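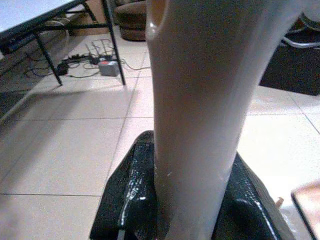
Work on the Gumudlow storage survey continued through August, with condition grading of the coated-cloth and leather holdings as the main task. Of the 239 items on the transfer list, 62 have been graded and entered in the Histico database. Grading is slower than planned for dark, grained surfaces. A glossy black material with a fine pebbled grain gives sharp white glints along its folds and edges, and under the overhead lights glints of this kind were being recorded as surface loss. The grading sheet now calls for a second look under side light before any loss is entered.

Storage environment. Loggers in rooms 1 and 2 ran without gaps. Humidity in room 2 rose on several afternoons and returned to the set range overnight. The door seal was replaced by Jaunzems under the existing service agreement. Readings after the replacement will be included in the next report.

Database. The import from the old card index is complete for bindings and cases. Harness and saddlery records are still held in the old format, and their location codes do not match the shelf labels. Nazar Kovalchuk is preparing a lookup table. No records have been deleted.

Packing materials. The first delivery of Tumum boxes contained 100 units in the medium size. The lids fit tightly and should be opened from the short side to avoid lifting the contents. Large boxes are on back order, so oversize items remain on open shelving under tissue.

Budget. Spending is within the approved lines for staff time and materials. We request approval to move the unspent travel allowance to side lighting for the second grading bench.

Next period. Grading will continue with the cases, followed by the harness group once the lookup table has been checked against the shelves.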